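Slide 7. Can it do the chores yet?

OK, so my sister Elli asks me this every Christmas, and my answer is still "kind of"! Folding towels, so-so. Fetching a cup from the next room, better, but we ran that one 188 times in simulation before I'd show it to anybody.
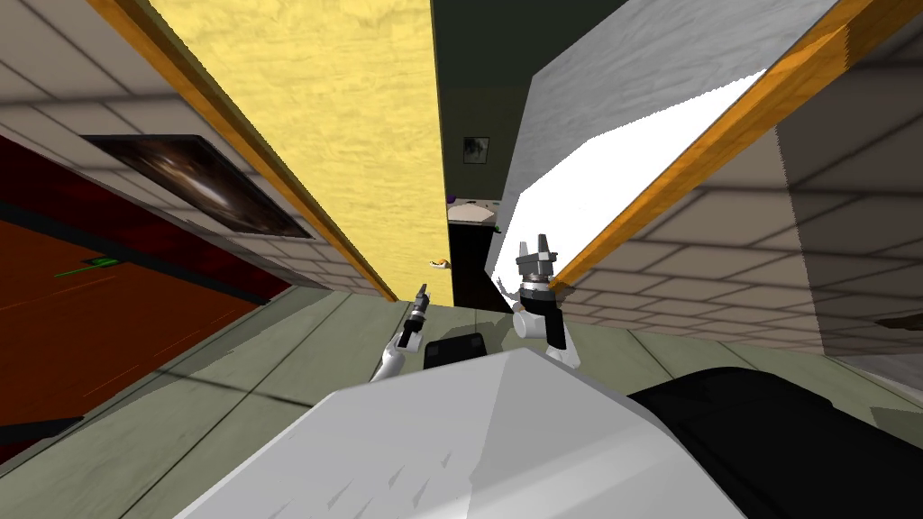

Simulated house, robot's view down the hallway, both arms out front.

(Pause here, let them look.) People always want to talk about hands. I want to talk about hallways! Two arms, tile walls on both sides, and you still have to get to the sink. Ask who has bumped a laundry basket into a door frame this week. Then on to Veikko's shop-floor numbers.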